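The 97 Percent Gripper

Can a hand tool teach a robot arm to tidy a desk? Tilard says it has.

14 shares | 3 comments 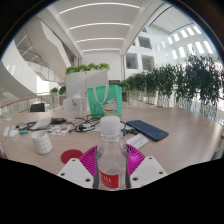 A water bottle between the fingers of a hand-held gripper, on a table with a mug, a keyboard and cables.

Ninety-seven percent is the number Tilard puts on every slide. It is the share of bottle grasps its arm completed after training on recordings made by people carrying a gripper from table to table. I asked for the rest of the results and got them in October, in a spreadsheet with the tabs out of order.

The method is cheap, and I like it for that. No arm has to be present when the data is collected. A person picks things up, the camera on the tool records it, and a model called Buvo learns to copy the motion.

But the 97 comes from tables the model had already seen. Move the same bottle to a new room and the figure drops to 74.

"That's still good for a room it knows nothing about," says Osian Trevor, who runs the project. Maybe. Three rooms were tested, all in the same building, and I wouldn't call that the world.

Nia Rees at Prydderch tried to repeat the work and is less patient. Her complaint is with the people holding the tool. "They're good at it," she told me. "They throw out the fumbles. Then the arm fumbles and has no idea what to do next."

Trevor says failed grasps will go into the next training set. He wouldn't give me a date. He did offer a demo at Jurkberg, on a table his team will set up. I asked if I could bring my own.

Share | Comments (3)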